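3.2 Object set and bin surface

The second group of trials used mixed small parts placed in an open metal bin. Parts were drawn from a stock of 305 items held at the Gulcombe site, sorted beforehand into opaque, metallic and transparent classes. Toy bricks made up most of the opaque class, as their edges are straight and their colours are easy to separate from grey. The metallic class came from the Rustad fittings tray. Transparent and translucent pieces were the smallest class and were never used alone.

Each layout was made by hand. The person laying out the parts kept them apart where possible and did not align them with the walls. Layouts in which a part stood on another part were recorded but are treated separately in Section 3.4. In all, 2,931 layouts were kept, of which 167 were later labelled a second time by Nhi Lưu to check agreement on part outlines.

The bin floor was left unpainted. A matt lining had been used in the earlier Prasetti series, and it removed most of the difficulties described below – it also removed any resemblance to a working parts bin. Bare metal gives three kinds of false edge: scratches, bright bands on the sloping walls, and blurred reflections of coloured parts. The last kind is the most troublesome for outline labelling, as a reflection may carry the hue of a part without its shape. Labellers were told to mark only the part itself and to leave any coloured patch on a wall unmarked. 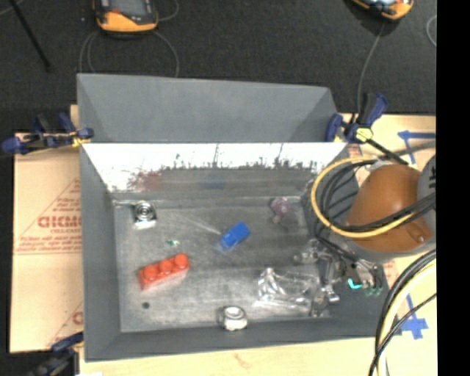

Figure 4. Mixed layout on bare metal, with red-orange and blue bricks, two silver parts, and translucent and clear pieces. Note the glare and reddish reflection on the rear wall.

The layout in Figure 4 contains all three classes. The two bricks differ clearly in colour from the floor, whereas the clear piece towards the front right is defined mainly by white highlights along its edges. Outlines of clear parts were therefore drawn with a wider tolerance, and their scores are reported separately in Table 2.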